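Comparing two hands on a dishwasher-loading task

Last updated: August

Use this procedure to decide which end effector to leave on an arm that handles crockery. It covers the mounting check, the wrist camera check, the plate test and the door and rack test. It assumes that the arms are already calibrated, that the emergency stop has been tested and that you can record both the wrist and head cameras to the same clock. The settings are those used in the Kiltville kitchen, and they will need adjusting for other rooms.

The comparison is between a multi-fingered hand and a parallel two-fingered gripper. We call the hand configuration Karam and the gripper configuration Skudness, after the folders in which their controller settings are kept. Run the same tests on both. Do not tune one between runs and leave the other as it was.

1. Check the mounting

Power down the arm before touching the wrist. Fit the hand, tighten the mounting screws in opposite pairs, and route the cable with enough slack for a full wrist rotation. Too little slack pulls on the connector. Too much will catch on a tap or a rack. Turn the wrist slowly by hand through its whole range and watch the cable at both ends of travel.

Restore power and home each finger separately. Log the motor current at the open and closed limits. If a finger stops short, look for a pinched cable before changing any limits in software.

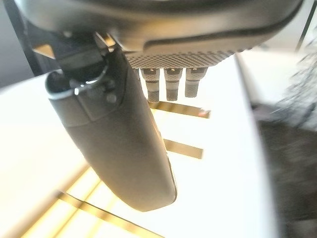

Repeat the homing cycle 10 times and compare the logged positions. A drift that grows with each cycle usually points to a loose coupling. A single odd reading is more often a dropped packet, and the cycle can simply be run again. Keep the raw log either way. Rawan Sayegh's script for Prundow, our logging tool, rejects any run with a missing homing record, and it is tedious to rebuild one afterwards.

2. Check the wrist camera

Set exposure with the arm over the work area, at the time of day when the tests will be run. A setting made over a dark bench will not hold over a pale worktop. Lock the gain and white balance once they are acceptable – automatic exposure changes the finger edges from one image to the next, and the contact detector depends on those edges.

Then close and open the hand with the camera running. For each joint, note the range of angles over which the fingertips stay in view. Write down which parts hide which others.

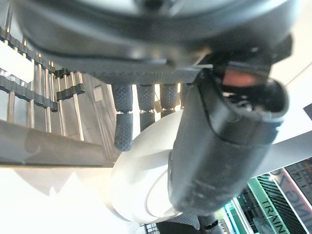
Occlusion is the main weakness of a wrist camera on a multi-fingered hand. It should be measured with an object in place, as an empty hand gives a flattering result. With a large glossy white object behind the thumb, the leftmost finger is the only one seen properly, and the finger at the other end of the row is mostly lost behind the thumb. A contact estimate for that finger has to come from motor current or from the head camera. Strong white backgrounds make matters worse, so include at least one bright view in the set.

If the detector reports a fingertip that the camera cannot see, lower its confidence weighting for that joint. Do not mask the whole finger. Jarosław Wieczorek tried masking on an earlier build and lost useful readings during the approach.

3. Run the plate test

Place one plate in the sink and start the arm from the raised position. The task is to grasp the rim, lift, hold for 2 seconds and lower. Use the same plate for both end effectors. Record the following for each attempt:

- time from first movement to first contact
- peak motor current in each finger
- change in plate angle during the hold
- whether the operator had to step in

Run 100 attempts per configuration. Pause between batches to check the screws and let the motors cool. Mark the batch boundaries in the log.

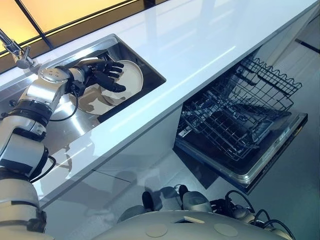
Rim grasps need a different closing order from cup grasps. Bring the fingers over the far edge first, then close the thumb, and limit thumb force until the plate angle is steady. A beige plate held steeply tilted in a steel sink is a fair test of the angle estimator, as the basin floor reflects both the plate and the hand. The estimator can lock on to the reflection. Crop its search area to stop above the basin floor, and check the crop again whenever the head is moved. Watch the cable near the wrist as well: a loop that hangs over the sink rim should be clear of the edge before the arm is lowered any further.

For the two-fingered gripper, approach square to the rim and set the opening slightly wider than the plate edge. It has no separate thumb to correct a poor approach, so an angular error at contact goes straight into the plate. Count a slip in either configuration as a failed attempt, even if the plate is still held at the end.

4. Run the door and rack test

This part checks reach and holding force on fixed or hinged parts. Move one arm to the upper rack and the other to the door rim. Set the door arm to compliant mode before it makes contact. In stiff position mode, a small error in the hinge model loads the wrist, and the controller will trip. 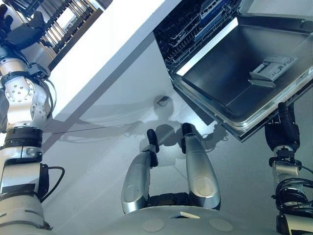

Left hand at the upper rack, right hand gripping the door rim. Two-fingered gripper at lower centre.

Move the door through a short arc, stop, and compare the measured wrist force with the value from the hinge model. Increase the arc only when the two agree. Keep the rack arm still during this step. If both arms move, it becomes difficult to tell which one caused a force reading.

5. Compare the results

Export both sets with the same filter settings. Plot failures against attempt number before working out any averages, since a worn pad or a loose screw shows up as a cluster late in the run. Discard a batch only if the log gives a mechanical reason for it, and repeat that batch in full.

Report plate results and door results separately. A combined score hides the case that matters most here, where one end effector holds crockery well but handles the rim of the door badly. List operator interventions by cause, and attach the homing logs to the same record.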